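Kitchen Linen and Counter Check — Bolley Street Teaching Kitchen
Checked by: Mārtiņš Juška
Thursday, December 5, 2024

1. Towels at the stove
Pass. No cloth on the oven handle or within reach of a burner. Big improvement on last time, and I was so glad to see it!

2. Clean towels, stock and fold
Pass. Both shelves full, edges facing out, and the stack comes down without toppling. Whoever folded these did a lovely job.

3. Dish towel condition
Check each one held up at full length, top to bottom. Look for scorch marks, holes, pulled threads and loose hems.

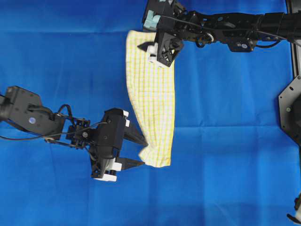
4. Color sorting
Pass, with a comment. The white towels with the yellow check are for dishes only — please keep them away from floors and raw meat. I love these, the fine grid makes them so easy to pick out of a mixed load. Plain gray ones are for spills.

5. Used linen bin
Needs work. The lid was open and two damp cloths were hanging over the side. Lid down after every drop, please. Recheck in February.

6. Hand drying
Pass. Paper towels stocked at both sinks. Dish towels are not for hands, and the new sign says so nice and clearly.

7. Laundry shelf
Fix this week. Luvia detergent was stored next to the flour. Move it to the low cabinet by the back door and label the shelf. The 500 ml spray bottle had no label either.

8. Floor by the dryer
Pass. Dry, swept, lint screen clean — great to see.

Result: 5 passes, 2 items to fix. Item 3 goes on the towel sheet by the door.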